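Brorner bus riders get a longer evening, but a thinner midday, from January

10/19/23

Riders on the Kerekes line, which has linked the hill neighborhoods of Brorner with the rail station at Nerkeo for as long as most people in town can remember, will have a new timetable to learn this winter. The bus operator, Darero, published the schedule on Thursday morning and says it will take effect on the first Monday in January, once the holiday service has ended and the schools are back in session.

The change people have been asking for, and asking for rather loudly at times, is a later last bus. At present the final departure from Nerkeo station leaves at 8:40 p.m., a few minutes before the evening train from the coast gets in, and anyone who has stood on that platform and watched the taillights go down the hill will know the feeling. Under the new timetable the last bus leaves at 10:15 p.m. on weekdays and Saturdays. The Sunday service still finishes early, at 7:30 p.m., and Darero says it has no plans to touch it before the summer.

The extra evening trips have to come from somewhere, and they come from the middle of the day. Between 10 a.m. and 2 p.m. the buses now run every 20 minutes. From January they will run every 30 minutes, a change that will be felt most by people heading to the clinic and the covered market, both of which do most of their business before lunch. Morning and late afternoon trips stay as they are, with a bus every 15 minutes in each direction.

Darero says the line carries 3000 riders on an ordinary weekday, and that 2000 of them travel in the two rush periods. The company also says it is still short of drivers. It has 32 on the roster for the Kerekes depot, a few fewer than it would like, and the new schedule was drawn up so that it can be worked without asking people to give up their days off. Last winter, as many readers will remember only too well, a run of sick calls meant that trips were dropped with hardly any warning, and the notice at the stop was often the first anyone heard of it.

This time the company is promising to do better on that score. Canceled trips will be posted on its website and read out on the recorded phone line by 5:30 each morning, and the printed notices at the larger stops will be changed the evening before whenever that is possible. Text alerts, which stopped working properly in the spring, are due to return before the new timetable starts – though the company would not give a firm date for them.

There are two smaller changes worth a mention. Buses toward Nerkeo will no longer pull into the hospital forecourt after 6 p.m. and will stop on the main road outside instead, a walk of a couple of minutes for most people. And the 7:05 a.m. trip from Upper Brorner, so often full by the third stop, will be run with one of the longer buses on school days. Parents who have been driving their children down the hill on wet mornings for want of a seat may be glad to hear it!

Fares are not going up, at least for now. Monthly passes bought in December will be good on the new schedule without being exchanged, and the senior discount, which begins at 9 a.m. on weekdays, is unchanged. Transfers will still be accepted on the two local loops, and the driver can still sell you a single ticket, so long as you have something close to the right change.

Printed copies of the timetable will be available at the depot window, at the station ticket office and at the library starting in the second week of December. Darero is taking written comments until the end of November, and says that small adjustments of a few minutes here and there are still possible, especially where a bus just misses a train. Bigger requests – a Sunday evening trip is the one that comes up again and again – will be held over for the summer review.

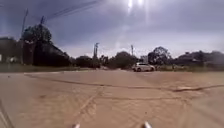
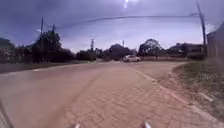 Paving, with brick at the side of a low concrete curb in the second picture.
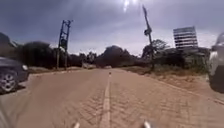

Will my December monthly pass still work when the new timetable begins?

Any monthly pass bought in December can be used on the new schedule until the date printed on it, and there is no need to take it to the depot window to be exchanged.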